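Section 4. Suture Handling on Bench Tissue Pads: Tail Length, Bite Placement and Strand Memory

Bożena Gajewski, Fahad Khattak, Dindo Lumbao
January

4.1 Background to the exercise

Section 3 dealt with the preparation of the tissue pads and the marking of the wound line. The present section treats the closure exercise itself and, in particular, the behavior of the strand between the moment it is taken up and the moment the first throw is laid down. Earlier reports from the Macapagal skills room treated the strand as a passive item. Scoring sheets recorded bite depth, bite spacing and knot security, and the position of the free length was left to the discretion of the trainee. Samonte, who kept the Macapagal sheets, noted in the margins that many slow closures were slow before the needle had entered the tissue at all. The margin notes were never tabulated. We have tabulated ours.

The exercise is a short interrupted closure. A trainee takes up the strand, passes it across the wound line, draws through to a set tail, ties, and trims. Every attempt is broken into events. An event begins when the jaws close on the strand and ends when they open again. Under this definition the full series contains 2,974 events, each read by 2 raters working separately. Where the raters disagreed on the start or end of an event, the earlier start and the later end were kept. This rule lengthens events slightly and does so evenly across trainees.

4.2 Strand length and memory

Strands were cut to 150 mm. Longer strands were tried during the pilot and abandoned, as the free length wandered out of the working field and had to be retrieved before each throw. Shorter strands left too little tail for the second knot.

All strands were taken from wound packets and retain a curvature from the winding, referred to here as memory. Memory shows itself in two ways. The first is a broad loop, which lies flat on the tissue and can generally be left alone. The second is a kink, a short bend of small radius, usually formed where the strand was folded in the packet or gripped hard by an instrument. A loop opens under light tension. A kink often does not, and it may catch at the wound edge when drawn through. Raters were asked to record the two separately and to record both where both were present.

Stretching the strand by hand before the exercise reduces the loop and has little effect on the kink. The Sundmont protocol calls for stretching in every case. We did not adopt it, on the grounds that trainees should meet the strand in the state in which the packet delivers it.

4.3 Position of the free length

The free length was coded by where it lay relative to the wound line at the close of the jaws: clear of the line, touching one end of it, or crossing its middle. A strand across the middle hides the bite site and has to be moved before the pass. A strand across one end leaves most of the line exposed, and a trainee may reasonably begin at the other end. Trainees trained on the Prisance pads tended to clear the strand in every case, a habit that costs time and gains little when only the end is covered. 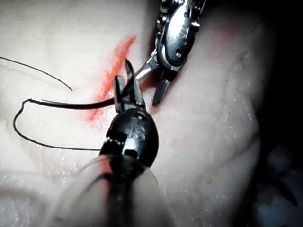 Figure 4. Black suture strand held between the jaws of the grasper. The free length runs left, kinks, and loops back to the right, lying across the lower end of the orange-red line.

The point of grip was coded next. A grip close to the cut end gives a long free length on one side only, and the strand then swings as a single arm. A grip nearer the middle gives two arms, which cross easily and are the usual cause of an unplanned half hitch. Raters were told to leave the point of grip blank when the strand passed out of view behind the instrument, and to make no guess from the length remaining.

Edge definition of the wound line also bears on placement. The line fades at its ends on many pads, and the color spreads into the surrounding surface. Bite distance was therefore measured from the strongest part of the color and not from the outer limit of the stain. Alfredo Sarmiento proposed a scored groove as an alternative. Grooved pads gave tighter agreement on distance but tore sooner under repeated bites, and they were set aside.

4.4 Limits

The pads do not bleed, and the surface does not move with breathing. Friction between strand and pad differs from batch to batch. Pondent supplied the later batches, whose surface seemed to us more fibrous to the grip, although no friction measurement was made. Results on draw-through should be read with this in mind.

Filed under: Surgical Skills Training / Suturing / Bench Models

3 comments

R. Dunmore
Did you separate kinks that came from the packet from those made by the jaws? Your definition in 4.2 puts them together.

Fahad Khattak
We tried. The raters could not tell them apart once the strand had been handled, so we kept one code.

pads_and_pins
We stretch everything and still get the kink. Would like to see the coding sheet if it can be posted.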